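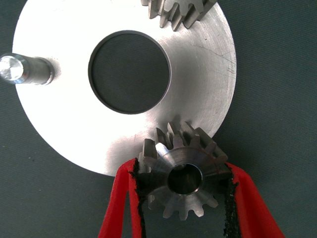
*Disc with central hole and pinion, on the fabric bench cover. Assembly room, Gurnstead.*

## Visit report: Dankwa gear works, Gurnstead

16 December 2022

The Gurnstead site opens its assembly and inspection rooms to outside visitors twice a year, once in July and once before the winter shutdown. I attended the second session. It covered small spur gear trains only. Castings and heat treatment are done at the Albridge plant and were not part of the tour.

### Incoming parts

Parts arrive from Albridge in divided trays with a paper route card. The batch on the receiving shelf carried card 447. Bore, outside diameter and face width are checked on a sample from each tray, and the readings are written on the back of the card. A tray with one reading out of limits is held and measured in full. The limits are posted on the wall beside the surface plate, in millimeters, with no inch equivalents.

### Assembly room

The benches are covered in dark gray-green fabric. I was told it is changed monthly and that fiber shedding was the main objection when it was introduced. Hard rubber mats are still used for press work.

The demonstration parts were a large flat disc, a toothed gear and a small metal pinion. The disc has a brushed finish and a round central hole with a beveled inner edge. A short cylindrical pin with a polished body projects from it. To the right of the hole there is a patch of fine scratches and scuff lines, faint enough to miss from a normal standing position. The shop classes marks of this kind as cosmetic unless they can be felt with a fingernail. Marks on a tooth flank are treated differently, and any that are found send the gear back to inspection.

Pins get a thin film of oil before a gear goes on. The gear must drop under its own weight. If it needs pushing, the pin is measured first and the bore second. Backlash is then checked by hand at several positions through a full turn, and with a dial indicator on the first unit of each batch.

### Inspection

Two tests are run on finished trains: a composite rolling test against a master gear, and a torque check in both directions. The rolling tester is a Bemo unit with a chart recorder. The charts are filed with the route cards. I asked for the rejection rate and was not given one.

### Practical notes

- Safety glasses are supplied. Closed shoes are required.
- Parking is at the rear, past the weighbridge.
- The inspection room is kept at 20 °C, so a jacket is not needed.
- Sample charts can be requested at the front desk on the way out.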